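Skultden wins appeal for 30 kitchen workers on pay for split shifts

2008-06-01

Skultden, the advice and representation service for employees in catering and hotels, is pleased to announce that an appeal tribunal has decided in favor of 30 kitchen workers who were not paid for the waiting hours between two parts of the same shift.

The workers were employed by Firnen, which runs staff canteens and banquet kitchens. Their contracts said that the hours between the lunch service and the evening service were "free time". In practice they had to stay on the site, carry a telephone and come back to the kitchen when the manager called. The first tribunal found that this time was rest and dismissed the claims.

The appeal tribunal did not agree. It held that the first tribunal looked only at the words of the contract and made no findings on how the shifts were worked. A worker who must remain at the place of work and answer a call at once is at the disposal of the employer, also when no call comes. The decision on liability was replaced, and the case now goes back to the first tribunal for the amount of pay to be fixed.

The claims cover 419 shifts, all worked before the rota was changed in December. Firnen had argued that the workers were called back on only 54 of them and that the rest should not count. The appeal tribunal said that the number of calls can be relevant as evidence, but it does not decide the question.

"Our members were told for a long time that they should be glad to have a break," said Urs Gasser, head of legal work at Skultden. "They could not go home, they could not fetch a child from school. We are thankful that the judges have looked at the real day of these people."

Oda Kristiansen, who prepared the appeal, said that employers with similar rotas should read the decision with care. "It does not forbid split shifts. A company can still use them — but if it wants the hours to be unpaid, it must let the person leave." 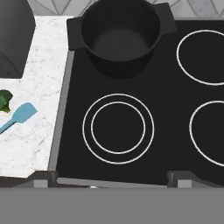

Black pot on a glass-ceramic cooktop, computer rendering.

Skultden will publish a short guide on waiting time and split shifts, written for employees and for small employers. It explains which records should be kept, how to raise the matter with a manager, and which time limits apply for a claim. The guide is free and can be ordered from the Skultden office by letter or telephone.

Employees who have worked under a similar rota are asked to contact the office soon, as the time limits are short and run also during talks with the employer.

About Skultden
Skultden gives advice on pay, working time and dismissal to people employed in kitchens, restaurants and hotels. It does not charge its members for representation at tribunals.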